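食卓が片づかない家の、小さな手順

月曜の夜、食卓を拭こうとして手が止まる。薬の箱、丸めた紙、菓子の包み、透明の袋。どれも小さいのに、台拭きを滑らせる場所がない。

家事の工夫を続けているラリット・カティヤールさんは、食卓を片づける前に、まず残すものだけを先に取り上げる。薬の瓶、鍵、眼鏡がそれにあたる。「ごみから始めると、大事なものまで一緒につかんでしまう」と話す。

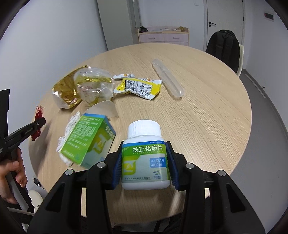
薬は箱と説明書の扱いで迷いやすい。カティヤールさんは飲み終えるまで説明書を捨てず、折り直して箱に戻す。箱がつぶれたときは、瓶と説明書を口の閉まる袋に入れ、棚の同じ段に置く。錠剤を別の容器に移すことはしない。

残すものがなくなれば、あとは早い。ごみ箱を台所から持ってきて、椅子を引き、食卓のすぐ脇に置く。卓上のものを手元に集め、そのまま落とす。袋は縁の外側に深く折り返しておくと、途中でずり落ちない。
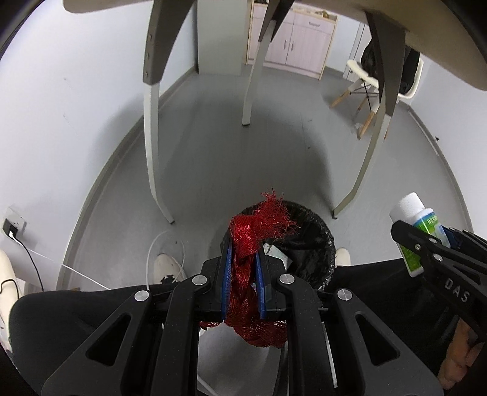

かさばるひもや飾りの類は最後に回す。先に入れると口がふさがり、紙くずが床にこぼれるからだ。使い回すつもりの飾りは輪ゴムで束ねておく。迷ったものは翌朝まで棚に置き、明るいところで見て決める。

拭くのは天板の奥から手前へ。木の天板なら固く絞った布で木目に沿って拭き、乾いた布をもう一度かける。ごみ箱を台所に戻し、椅子を入れる。

カティヤールさんの家では、これを夕食のあと、湯が沸くまでの間に済ませている。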